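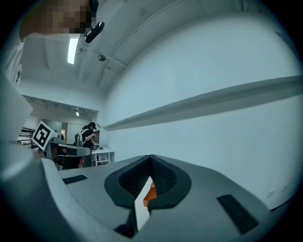
Les lumières de la grande pièce

Le plafond est blanc tirant sur le gris, et c'est à peu près tout ce que j'en savais avant de m'y intéresser. On regarde rarement en l'air dans une pièce où l'on travaille. Il est légèrement courbe, avec de fines lignes et des poutres qui partent en diagonale, et il descend d'un coup au fond, là où un coffrage traverse la pièce.

L'éclairage principal est un long luminaire à tube fluorescent. Il y a une deuxième lumière, petite, du côté du coffrage. Un câble sombre et fin fait une boucle au plafond, près du grand luminaire. J'ai demandé à Romain Delorme, qui louait la pièce avant moi, à quoi il servait. Il ne s'en souvenait pas. Je n'y touche pas tant que l'électricien n'est pas passé.

Plus à droite, un petit boîtier foncé est fixé à une poutre. Caméra ou détecteur, je n'en sais rien. Zulmira Carrilho penche pour un détecteur. J'ai noté la question sur la liste pour le propriétaire.

Ce que je reproche à la lumière

Elle est forte juste sous le tube et elle baisse vite quand on s'éloigne. Pour ranger, cela suffit. Pour lire une étiquette ou recoudre un bouton, je me déplace. En juin, la question se pose peu avant neuf heures du soir. En hiver j'allume dès seize heures, et c'est là que le fond de la pièce devient pénible : la petite lumière éclaire surtout le coffrage.

J'ai fait un essai avec une lampe Veltholm posée sur l'étagère du fond. Elle éclaire bien l'étagère. Pour le reste, pas grand changement, et le fil traînait par terre. Je l'ai remise dans la chambre.

Le devis

Jérémie Vasseur m'a envoyé un devis de 464 euros pour remplacer le tube par une réglette à LED et ajouter un point lumineux au-dessus de la table. Le déplacement est compris, la peinture non. La réglette proposée est une Gravow, la suspension une Clekwood que je trouve un peu grosse. Il la place à 70 cm du plateau. Krystyna Bielecka, qui a la même hauteur chez elle, dit qu'on finit par se cogner en débarrassant. Je vais demander un peu plus haut.

Je n'ai pas encore répondu. Le tube fonctionne, il ne clignote pas, et j'ai du mal à jeter quelque chose qui marche. D'un autre côté, si l'électricien vient pour le câble, autant qu'il fasse tout en 2 heures et qu'on n'en parle plus.

Et la peinture

Le coffrage mériterait une couche. J'ai gardé un fond de pot du couloir, un blanc assez froid, que je compte essayer sur un petit coin. Si la différence avec le reste saute aux yeux le soir, il faudra repeindre tout le plafond, et avec les poutres cela veut dire beaucoup de ruban de masquage. J'ai prévu 100 euros pour le matériel, bâche comprise. L'escabeau, je l'emprunte à Mererid Ifans, il faut seulement que je le lui rende avant les vacances.

Prochaine étape : appeler Jérémie pour la hauteur de la suspension et pour le câble.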